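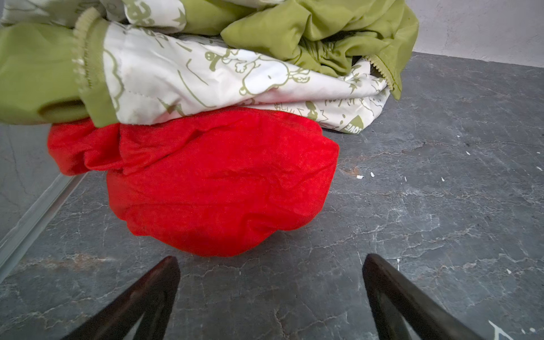

Filed under: Visits and open days

The Drukeo open day ran on Sunday and I got there just after two, with the car park already full. The firm has moved its folding work into the old Bansal building, and visitors went round in groups of up to 19.

Our first stop was the Trellus bench, where an arm with two fingers works on clothes and other soft fabric. Cloth is hard for it, we were told, as a bunched sleeve or a padded lining never lies the same way twice. The team has logged 1473 picks so far and 410 of them are marked for a second look. I would have liked more on why.

After that came a short talk on Pliltudance, the software that chooses where to grip – a bit technical for the children near me, who wanted to go back to the arm. Questions went on longer than the talk.

Entry was free and tea cost £3. The upstairs rooms are reached by stairs only, so ask at the desk if you need the lift at the rear. They plan another day in March.

Contact us | Back to top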